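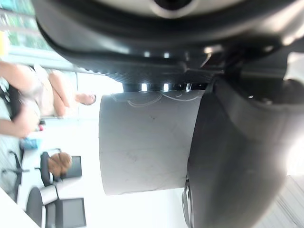
Last changed: 21/01/2018

Print
E-mail

Leaf compost trial, Warura yard

Turned all 3 bins this morning, in the usual order. Bin A is the plain leaf mix, B has the coffee grounds from Cieślak, and C has grounds plus the shredded card. Same probe as last time, pushed in to the tape mark and left until the reading stopped moving.

A is cold in the middle and hardly changed since the last turn. Leaves still whole and matted in flat layers. I broke these up with the fork and put the wet ones on the outside. B was steaming when opened and has dropped well below the slats. C is warm but too dry on the side facing the fence. Added one can of rainwater there and none to the other two.

Smell: A like a wet basement, B a bit of ammonia, C nothing much. If B still smells of ammonia at the next turn it gets more leaves. Do not add card to it, or we can't compare it with C.

We now have 79 bags of leaves logged in from the Tinum streets. Some of the late ones have plastic in them, mostly candy wrappers and bits of cord. Those are stacked by the gate with red tape on and need picking over before they go in any bin. Please don't use them to top up A.

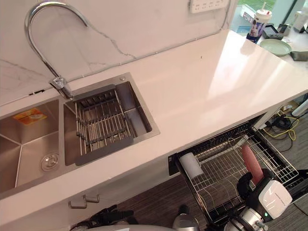

Sink and open dishwasher drawer.

Moisture samples were taken from the center of each bin and are in the drying oven. Weigh them tomorrow and write the dry weights next to the wet ones on the sheet – the last set went in the wrong column and I had to work it out from the tray numbers.

The Lotari plot wants finished compost for its tree rows by spring. I don't think A will be ready. B might, if it is left alone for 4 weeks after it cools and then screened. Have not promised them anything yet.

To do: new batteries for the probe, lid hinge on C, ask Cieślak whether the grounds can come in open tubs. The tied sacks go moldy by the time we get to them.

Print
E-mail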